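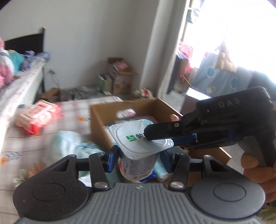 Tips I brought home from the Adthorpe open day

Posted Oct 30, 2019 in Kitchen

I went to the open day at the Varghese workshop in Adthorpe expecting a free biscuit and a bit of a nose round. I got both, and I came away with a page of notes for the kitchen as well! They had people trying out hand-held grippers on ordinary household stuff - pots, packets, socks, the lot - and it's surprising how much you learn about opening a yogurt when you can't use your fingertips.

Hold low, work high. With one gripper in each hand, one does the holding and the other does the fiddly bit. My first go was a disaster (I had hold of the pot far too near the rim and it tipped). The lady beside me told me to grip further down the sides and leave the top clear. I do it at home now with jam jars and tins of paint, and it really does help.

Don't squeeze thin plastic. Press too hard on a yogurt pot and the lid domes up, then you get a spurt down your jumper when the seal goes. Just enough grip to stop it turning is plenty.

Press the foil down before you peel. A light push in the middle first, then lift from the tab, slowly, back across the pot and not straight up. If the tab has torn off, run the back of a teaspoon round the rim until an edge comes up.

Grippy pads for sore hands. The grippers have soft pads on the ends and those do most of the work. My mum's hands are bad in the mornings, so I cut two squares from an old rubber glove and she keeps them in the cutlery drawer. Washing-up gloves cost next to nothing and one pair does for years of lids.

Keep small things in a low box. Anything with tall sides is a pain, you end up fishing about blind. I've cut down a cardboard box for the fridge shelf and the yogurts live in that, lids up so I can read them. Wipe it out or swap it when it goes soggy.

Clear a space first. I'm terrible for this, I'll open things balanced on a pile of post. Two minutes' tidying saves a mop-up, especially if you're working anywhere near bedding. If yogurt does land on a sheet, scrape it off, rinse from the back with cold water and only then wash as normal. Hot water sets it.

The Trutero stall had a sheet of drawer-liner offcuts going for 200 pence, so I bought one and lined the tray I use for breakfast in bed. Nothing slides now - not even the egg cup.

They're doing another open day in February, and doors open at 11. Parking is round the back, past the Bunau unit, and the biscuits go early.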